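Open house at the Classtead kitchens

The Classtead show flats open at 10, which I learned by arriving at 9:30 and admiring a hedge. Akua Quansah let us in, handed out paper shoe covers and led 13 of us up the stairs in a line, like a school trip with mortgages.

The living rooms were fine. Beige, mostly. Everyone drifted to the kitchens, and I drifted farther than most, having lived for years with a cutlery drawer that opens only if you lift and swear. Rami Hakim wanted to talk about the 3,525 dollars a Fakhoury fitted kitchen would cost me. I wanted to talk about the red speckled top and the little white caddy on it, label still stuck to the front.

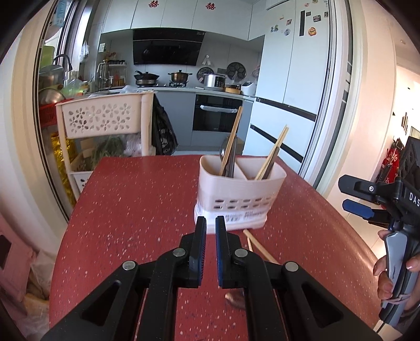
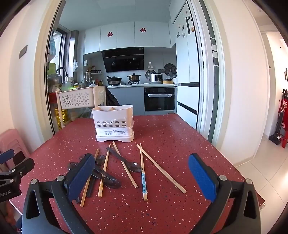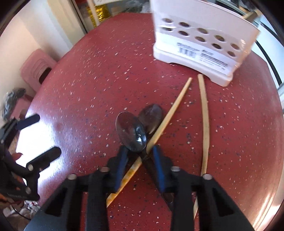
Chopsticks and spoons on red speckles, with the white holder.

The basement, briefly

Bike racks, meters, and a Pullix storage locker that would hold one suitcase or a very calm dog. Rami called it generous. Coffee was upstairs afterward, with five cookies on a plate, and I had two of them. I still haven't asked about the kitchen, but I did buy a caddy on the way home. The label won't come off mine either.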